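Flindport After-School Learning Program
Second progress report to the funder
Submitted 03/04/2023

Where things stand

The program is running at two sites, Flindport and Jalville. The third, Tullitz, was meant to open in August and did not. We said in our first report that the lease there was a formality. It was a mistake to say so, and the wording in this report is more careful.

Enrolment stands at 36 children at Flindport and 32 at Jalville. Those are sign-ups. They tell you that a parent filled in a form, and we would ask that they not be quoted as attendance, as happened with our last set of figures in the regional newsletter. Attendance moves with the weather, the footy season and whether the late bus is running.

Reading support

The reading groups use the Seol levelled readers, as set out in the grant agreement. Tutors like them. The children's results on the end-of-unit checks have gone up, and the supplier has been quick to send us a chart saying so.

We are less convinced. The checks are written by the people who sell the books, and they reuse vocabulary from the unit the child has just finished. A child who has read about lighthouses for three weeks will do well on a page about lighthouses. When tutors at Jalville tried a passage from an ordinary library book instead, the gains were much harder to find. We don't claim the readers do nothing. We simply can't show you that they do much, and we would be wary of anyone who said they could on this evidence.

For the next period we propose dropping the supplier's checks and using the same short passages the local primary school uses. The school has agreed in principle. We have learned what "in principle" is worth, so please treat this as pending.

Homework hour

This is the least fashionable part of the program and probably the part parents value most. There is a table, a tutor and an hour of relative quiet. It has no brand name and no dashboard. Families at Flindport have asked for it to run an extra afternoon each week, which the current staffing won't cover.

Spending

Consumables came in at $989 against the budget line, mostly paper, printer toner and fruit. The toner is a sore point. The printer was donated, and the cost of feeding it has now gone well past what a modest new one would have set us back. We would like permission to replace it.

A further $303 went on the online tutor training module. Two tutors finished it. The others got as far as the section on goal-setting language and stopped, and having sat through it ourselves we did not press them. We will not be renewing - the money would be better spent on paid preparation time.

Transport is underspent because Tullitz has not opened. We have not moved that money anywhere and won't without your written approval.

Puzzles and games corner

Both sites keep a games corner for the last half hour. The original application promised it would build "spatial reasoning and resilience". We have no measure of either and have stopped using the phrase. Children play cards, argue over rules and work at twisty puzzles, and they are generally in a better mood at pick-up. That seems reason enough to keep a cheap activity going.
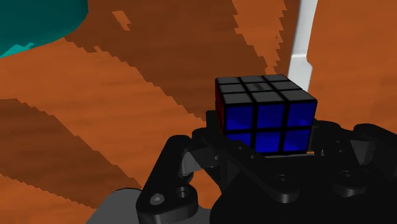

Decisions we need from you

Approval to replace the Flindport printer from the existing equipment line.

Agreement to change the reading measure, accepting that the new results won't be comparable with the old ones.

A clear answer on Tullitz. If the lease is not signed by the end of next term, our preference is to put the transport money towards the extra homework afternoon at Flindport.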